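School Bus Drivers Are Leaving Faster Than Flolden Can Replace Them
By Romana Čierny
Thursday, November 17, 2022

The 6.50 from Ivolier did not run on Monday. It did not run on Tuesday either, and by Wednesday most of the families along the route had stopped waiting for it.

Flolden's school transport service needs 110 drivers to cover every morning and afternoon run. It began the autumn term with 96. The gap has been filled by doubling up routes, paying overtime and, on bad days, sending parents a text message before breakfast to say there will be no bus.

The service carries 1652 pupils. Most live more than three miles from their school, and in the villages north of the river there is no public bus that gets in before the first bell. A cancelled run means a lift from a parent, a lift from someone else's parent, or a day at home.

"I've used up my annual leave on driving," said one mother in Ivolier, who works early shifts at a bakery and asked for her name to be left out. "My manager has been decent about it. I don't know how long that lasts."

The district says the shortage has built up over several years. Older drivers retired during the pandemic and did not come back. Younger ones who trained at the district's expense left for delivery firms, where the hours are longer but run together. A school bus driver works from six until nine, goes home, and starts again at two. The middle of the day is unpaid.

Charvát, the private operator that runs the northern routes under contract, raised its hourly rate in October. The district has not matched it for its own drivers, who cover the rest. Several of them have since applied to move across, which would leave the total number of drivers in Flolden exactly where it was.

One driver, who has been on the Zorari run for nine years, said the pay was only part of it. Her route was joined to its neighbour in September, and she now picks up at twice as many stops in the same old coach. The little ones stand in the cold for longer. The older ones are noisy by the time they arrive.

"You've got a full bus and one adult on it, and the adult is facing forwards," she said. "We used to have an escort. They took the escorts off to train them as drivers."

Head teachers have had to make their own arrangements. At the secondary school in Zorari, registration for bus pupils has been moved back by 20 minutes, and the first lesson is repeated at lunchtime for anyone who missed it. Attendance in the villages is down compared with last autumn, though the school says winter colds make it hard to know how much of that is the buses.

The practical subjects have been hit hardest. A pupil who arrives late to history can copy up the notes. One who arrives late to a workshop class has missed the safety talk and has to sit out.

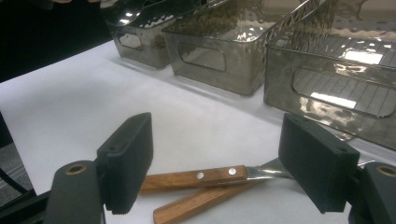
The design and technology department now puts its Year 9 groups in the afternoon, which has pushed games into the morning and upset the sports fixtures. Staff say they would rather have that argument than send children home without having picked up a tool all week.

At last week's public meeting in Flolden, the district set out 2 options. The first is to pay its drivers for the hours between runs and give them other work to do, such as school meals deliveries or minor repairs. The second is to stagger school start times so that one driver can cover two routes each morning. Neither can begin before the spring, and the first would need money that has not yet been found.

Parents at the meeting mostly wanted something simpler. They asked for the cancellation message to go out the night before. The district said it often does not know by then, as drivers tend to ring in sick at five in the morning — but it agreed to publish a list each Sunday of the routes most at risk.

The first list comes out this weekend. The Ivolier run is expected to be on it.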